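Winter Walk-Through Checklist for the Skeltthorpe Community Workshop
With comments from this year's round
Jan 30, 2022

Every winter I go through the building with a clipboard and a thermos, and every winter people ask me what exactly I'm looking at for two hours. So I've typed the list up properly, with my comments after each item, and you're welcome to borrow it for your own shop or garage or church basement.

Outside and entry
Front steps free of ice, handrail tight – OK. The rail had a little wiggle at the bottom bracket last winter and it has held nicely after we put in longer screws.
Door closes by itself and latches – NEEDS WORK. It closes fine if you're patient, but the latch catches only when you give it a nudge. The Benavides closer has an adjusting screw on the side, and I'll try a quarter turn before we talk about buying anything.
Entry mat lies flat – OK. New one, very handsome, thank you to whoever chose the green.

Exits and lights
Both exits clear on the inside – OK now. There was a stack of folding chairs leaning by the back door, and I moved it myself. Please, friends, the chairs live in the hall closet!
Both exits clear on the outside – OK. Shoveled to the full width of the door.
Exit signs lit – OK.
Emergency lights come on with the test button – ONE FAILED. The unit over the sink went dim after 10 seconds. It wants a new battery, and I've ordered one from Bradotora that should be with us in February.
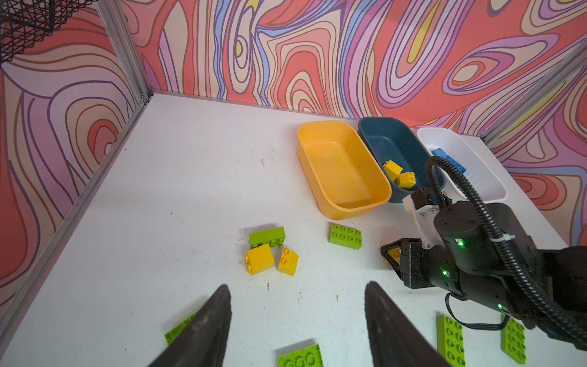
Lurdes Peixoto

Fire
Extinguishers on their hooks, needle in the green, tag current – OK, except that the one in the kitchen corner had a dish towel hung over it. I know it's a convenient hook. It's still an extinguisher.
Smoke alarms sound when tested – OK. I warned the knitting group first this time, having learned my lesson.
Three feet clear in front of the electrical panel – OK, and I was so pleased I nearly took a picture of it.

Heat and water
Furnace filter – CHANGED. It was gray as a mouse. The old one came out in a trash bag and the new one has the date written on the cardboard edge.
Space heaters plugged straight into the wall – NEEDS WORK. I found the little Gristik heater on a power strip again. It has been unplugged and there's a note on it. If the back room is too chilly for you, come and tell me and we'll sort it out together.
Hot water at the hand sink – OK. A bit slow to arrive, as it always has been.
Pipes under the sink wrapped – OK, though the tape is getting tired at the elbow.

Floors and storage
Cords off the walkways – OK.
Nothing heavy above shoulder height – MOSTLY. Two cans of floor paint came down from the top shelf and now sit by the mop bucket.
Shelves anchored – OK. I gave each one a good tug.

First aid
Kit complete – NEEDS WORK. We're low on the wide bandages and the burn gel is past its date. I've set aside $80, which ought to cover both and a spare pair of scissors too.
Emergency numbers posted by the phone – OK, rewritten in bigger letters.

Next look at the failed items will be once the battery arrives. If you spot something before then, write it on the pad by the coffee maker.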